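Housekeeping: care of soft furnishings and the common room

Members are reminded that the cloths and soft items kept in the common room are for shared use. With effect from February 3, 2019 they are to be returned to the white bin beside the round glass table at the close of each session. The Kudo Centre holds 40 cloths at present, and a further 8 have been ordered from Trodar.

Tan cloths are to be used on the glass only. They should be shaken out before use -- a bunched cloth leaves fibres behind.

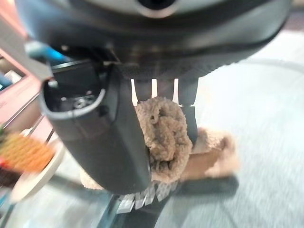
Sigita Petrauskas has written to ask whether the cloths might be folded in quarters instead of simply dropped in the bin, as was the practice until December. The House Office has no objection, provided that the bin is not filled above the rim.

Polish must not be sprayed directly on to the table. A small amount should be applied to the cloth and worked outwards from the middle. 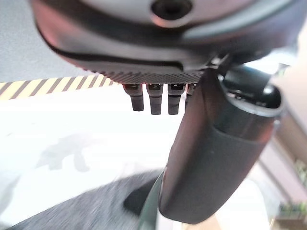

Common room, Kudo Centre

Laundering will be carried out every 2 weeks under the arrangement with Jukard. Items that have lost their pile should be handed to Chiharu Aoki at the front desk and should not go back into circulation.

The bin itself is to be wiped out on Fridays and kept at the edge of the table, clear of the walkway.
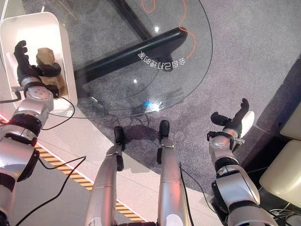 It should not be used for papers, cups or outdoor clothing, for which separate provision has been made in the corridor. Requests for additional cloths may be left with Kazue Hosoda.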